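I have been buying flowers at the Friday market in Cloltthorpe for a few years now, and every spring somebody tells me I'm doing it wrong. This March it was a leaflet, tucked into the paper by the stall: "The Clirnent Method – arrange like a florist in nine easy steps". I took it home and read it with a cup of tea, and then read it again because I couldn't believe step four.

Step four is to hammer the stems. You will have met this one before. The idea is that woody stems like hydrangea can't drink unless you smash the ends flat, so off you go to find a rolling pin. I did this faithfully for years and I can't say the hydrangeas thanked me. They flopped when they felt like flopping. These days I make a long slanting cut with a decent pair of snips, put them straight into deep water and leave them in the back hall overnight. Do they last longer? A bit, I think. I haven't kept a chart.

The leaflet is also very keen on things you put in the water. A penny, an aspirin, a spoonful of sugar, a splash of lemonade, and finally (surprise) a sachet of Clirnent's own, at £8 for a box. I have tried most of the cupboard remedies over the years. The sugar made the water go cloudy and smell like a pond. The penny did nothing that I could see, apart from leaving me a penny short. What does seem to help is changing the water, and washing the vase with hot soapy water before you start. There isn't much money to be made out of that, I suppose.

I'm not against all of it. Stripping off any leaf that would sit under the water is good advice and I wish I'd listened sooner. So is cutting the stems again after a few days. But most of the nine steps are about the look of the thing, and that's where I start to grumble. Odd numbers only. The tallest stem one and a half times the height of the vase. A "hero flower", a "supporting flower" and a "whisper". I don't know what a whisper is and I've looked at the diagram from both sides.

And then there's colour. According to the leaflet, strong red should never go with pale blue, as the eye "does not know where to rest". My eye manages. I like a red rose with blue hydrangeas, I've liked it since I first saw a bucket of each standing side by side at Meléndez, the little shop in Trasby with the terrible parking. The blue goes almost grey next to a white wall and the red stops the whole lot looking like a dentist's waiting room. If that's a mistake then I shall go on making it.

What I will grant the method people is the bit before the vase. I used to pull things out of the paper one at a time and jam them in, and then wonder why I had all the leaves on one side and a stem poking out at the back like a coat hook. Laying everything out flat first is slower and takes up the table, but you find out which stems are long, which ones lean, and which rose has kept most of its leaves near the top. You can put the hydrangeas near each other and see whether you want them near each other. I usually don't, and I usually end up doing it anyway.

A pale surface is best for it. On our old kitchen table, which is dark and scratched, I could never see the thin brown stems properly and once snipped the wrong one. On white you see every scrap of leaf, and you can sweep the bits up in one go afterwards.

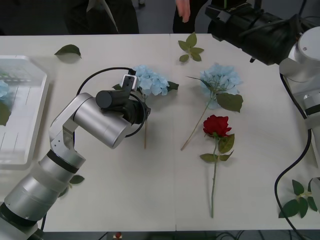

## Which vase, then?

The leaflet says a tall glass cylinder. I've got one and I've stopped using it. Hydrangeas are top-heavy, the neck is too wide, and everything slides to the edge and stares at the floor. Stoneware jugs are better. Mine came from a charity shop in Trasby, it has a chip in the lip, and the narrow top holds the stems more or less where I put them. The rose goes in last, low down at the front so the red sits against the blue, and I cut it shorter than any diagram would allow.

I did the sachet test as well, to be fair to Clirnent. One jug with, one jug without, same windowsill, stems from the same bunch. By the following week both lots looked equally sorry for themselves, though the jug with the sachet had clearer water. Perhaps that's worth £8 to somebody. I've gone back to the tap, and there are seven sachets left in the drawer if anyone local wants them.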